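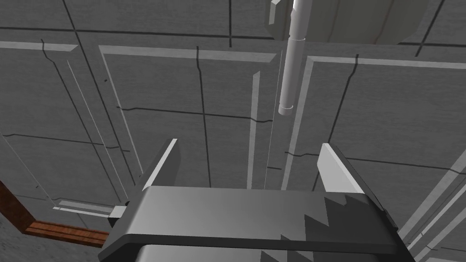 Call for Participants: Remote Operation Study, Qudah Project

The Manipulation Research Unit at Trirholm invites applications from adults wishing to take part in a study of how people guide a simulated two-fingered gripper. The study forms part of the Qudah project, which compares training in simulation with training on physical equipment. An earlier phase, run with our partners in Flundport, gathered 2,503 recorded attempts, and the present phase will test whether its findings hold for people new to the task.

Participants will attend two sessions of about 2 hours each. All work is carried out at a desk, using a screen and a hand controller, with the Osus simulation software. Full instruction is given at the first session.

Applicants must be aged 18 or over and have normal or corrected vision. Previous experience of operating robots is not required. Persons who took part in the earlier phase are not eligible.

Travel costs within the Trirholm area will be repaid on production of receipts. Participants may withdraw at any time without giving a reason. Recordings are stored under a number and are not linked to names.

Sessions will be held in July. Applications should be made on the form available from the Unit office, marked "Qudah, second phase".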